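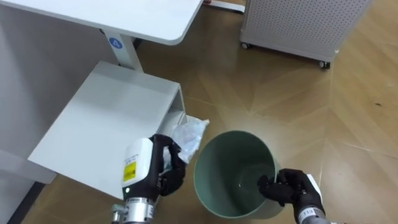
I have now spent five evenings with the Bandevlow hands, and I owe the old Sirnus pair an apology. I called them clumsy in November. They were clumsy, but they were clumsy the same way every time, and you can plan around that.

The job is putting a liner bag in a waste bin. I picked it because it sounded easy, which tells you how much I know about bags. A block or a mug sits there and waits for you. A bag has 200 shapes and likes all of them better than the one you want.

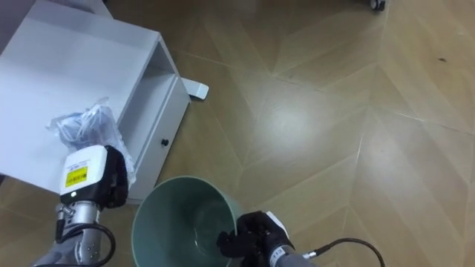

Controller settings were my other mistake. I left the closing force at the Meléndez default, fine for boxes and far too polite for plastic film. Thin stuff needs a firm pinch and slow fingers, and the two sides need different numbers. The right hand only has to hook over the rim of the green bin and hang on. The left one, pressed into a clear bag on top of the cabinet, has the harder life.

I've named the new settings file Custard, after its firmness. Three more evenings, then I'll decide whether the Sirnus pair goes back on. I haven't put the box away.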